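Drindstead office: furniture and rooms
Gallery page 2 – the big table

Posted by Chandrasekhar Nair, 9 Jul 2020

Page 1 covered the entrance and the kitchen. This page is about the big brown table in the open office, which several people at our Zellport office asked about after the last call. They are fitting out their own floor and wanted to know what we bought, what it cost and whether we would buy it again. There is a short write-up first and the pictures are at the bottom.

The table is a Ronis, in dark brown wood with a curved edge and rounded corners. It came up in a clearance sale in December, marked down from 1,099 to 773, and delivery was extra. It arrived in two parts, the top and the base, and the top would not go in the elevator. It went up the stairs wrapped in blankets. If you order the same one, measure your stairwell at the turn before you pay. Ours had very little room to spare.

We had looked at a square-cornered table from Veres that was cheaper. I still think it was a decent table, and it would have fit better against the wall, but we wanted something that could stand in the open with people walking past on all sides. I walked into a corner of the old one most weeks and was glad to see it go.

The color was the main argument. Half the office wanted something light. A dark top does show dust, and it shows fingerprints by the afternoon if the sun is on it. We wipe it with a damp cloth and then a dry one, and that has been enough. The oil the store sold us left the surface tacky for a day, so that bottle is now in the supply closet and can stay there. Cups have left a couple of faint rings. They came out with more rubbing than I would have liked, and there is a stack of coasters in the kitchen drawer for anyone who wants one.

Nobody has a fixed seat at it. It is used for spreading paper out, for sorting, for lunch when the kitchen is full, and for anything that needs both arms and more space than a desk gives you. The rule we settled on is that work comes off the table at the end of the day. Small things can stay if they sit toward the back. Anything left near the front goes on the shelf by the printer, and after 14 days it goes in the lost property bin.

The plant belongs to the office. It gets a little water every other Friday and does not need more than that – please stop topping it up. Mugs go back to the kitchen at night, and this includes mine.

On chairs, we did not buy a set to match. Mesh office chairs get rolled over from the desks when someone needs one and rolled back afterward. This works most of the time. The drawback is that the arms on some of them catch the underside of the table, so they have to be lowered first. Zellport may want to think about plain chairs without arms if people there are going to sit at theirs all day. For us it is mostly a place to stand.

Power is the one thing I would do differently. The table has no cable opening, and the closest floor socket is a long step away. We have an extension lead taped down along the floor, and the tape needs replacing every few weeks. A table with a cable opening in the middle would have saved us that. Ronis does cut one to order, but the clearance pieces were sold as they stood.

I have the assembly sheet and the invoice if anyone needs them. The small meeting room and the shelving will be on the next page, once the shelves are up. 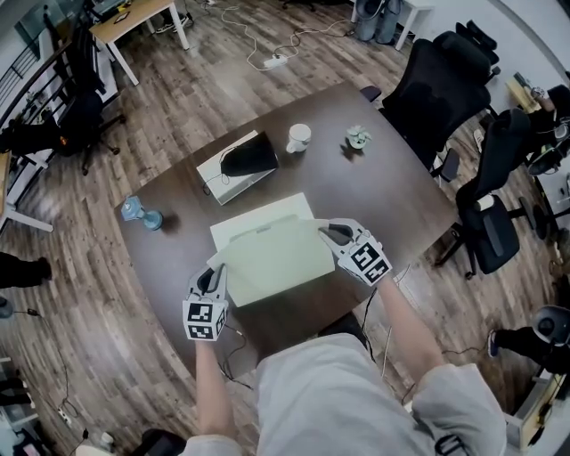
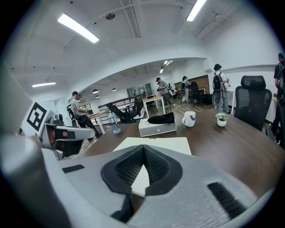

The big table, with the white box, the mug and the plant on it. The second picture also has one of the mesh chairs, at the right.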